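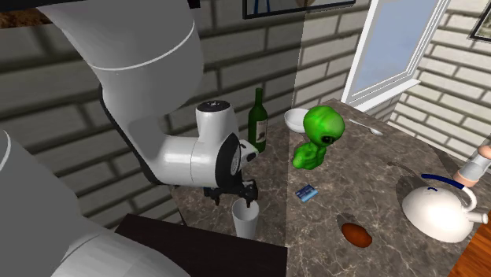
Robot arm over a stone countertop (computer rendering)

Rurport Community Help > Energy and Fuel Supply

Refinery restart after a storm: how long before local stations are resupplied?

Posted by Filtolley

Our organization operates a small fleet of delivery vans in the Rurport area and purchases diesel under a contract with Jadetti. The supplier informed us in October that deliveries would be reduced because the refinery serving the Rurport terminal had been shut down ahead of the storm. The notice now states that the refinery is "in restart," but our allocation has not changed. We would like to know what a restart involves, how long it normally takes for product to reach the terminal, and whether a supplier may continue to limit deliveries during this period. Our last full delivery was 2,853 gallons.

Posted by Hidayat

A refinery is not returned to full service in a single step. Before any unit is started, the operator must confirm that electric power, steam and cooling water are stable, and inspect equipment for flooding and wind damage. The crude unit is normally started first, and the units that treat and upgrade its output follow. Diesel generally has to pass through a treating unit to meet sulfur limits, so it may not be available for sale on the day crude processing resumes.

The time required depends on the condition of the plant. Where there is no serious damage, a restart can take up to 16 days. Damage to electrical systems can extend this considerably. Product must then be tested, moved by pipeline or barge, and received into tanks at the terminal. Pipelines carry different fuels in batches, and a terminal may have to wait for the next scheduled diesel batch.

With regard to the contract, please review two sections: the one on allocation and the one on force majeure. Many supply agreements allow the seller to divide limited product among its customers in proportion to past purchases. They also commonly require written notice when the condition ends. If the wording is unclear, a request for the current allocation percentage should be made to the supplier in writing.
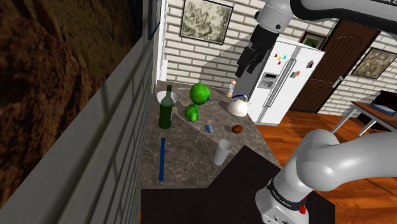

Rendered view: white robot arm with black gripper, kitchen counter and brick wall

Posted by Rurport_dispatch

Same situation at our yard. We were held to partial loads for 3 weeks. Ask whether you may lift from a different terminal under the same contract. The freight was higher, but product was available.

Posted by Filtolley

Thank you for the replies. The agreement does contain an allocation section, and a written request has been sent to Jadetti.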